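Music > Threads > New releases

2 min read

Okay, I've had the new Plorusent record on since breakfast and I need to talk about it. Seven songs, all put to tape in a shearing shed outside town, and it's the warmest thing they've made.

If you only know them from Istia, that one was all drum machines and cold reverb. Loved it, played it to death. This one has a pump organ on nearly every track and you can hear somebody's foot on the pedals.

Track three, Gikatmont, is the one. It opens on a single held note for ages, then the bass walks in and my whole kitchen changed colour. I've played it 6 times today and I'm not sorry.
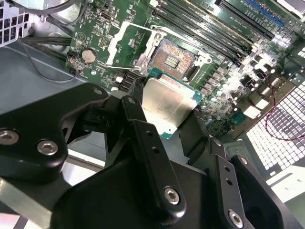
The harmonies at the end of side A are a bit rough and I hope they never fix them. Two voices, one slightly flat, both going for it!

Vinyl is a run of 300 and the band are posting it themselves. Mine came with a hand-stamped sleeve and a lyric sheet folded the wrong way round. My favourite kind of parcel.

They're playing the old bowls club in September with Ó Flaithearta opening - solo, one fiddle and a loop pedal. Saw that set last winter in a room that holds 700 and you could hear people putting their drinks down.

Get there early for it. Doors are at 7 pm and the opener is on by half past.

Right, flipping it over. Side B has the nine-minute one and I've got washing to fold.

Comments

tapehiss_marg: Gikatmont is unreal. The bass sound!!

lowtide: Any copies left? Their shop page won't load for me.

pedalsteelfan: I still like Istia better but the organ is growing on me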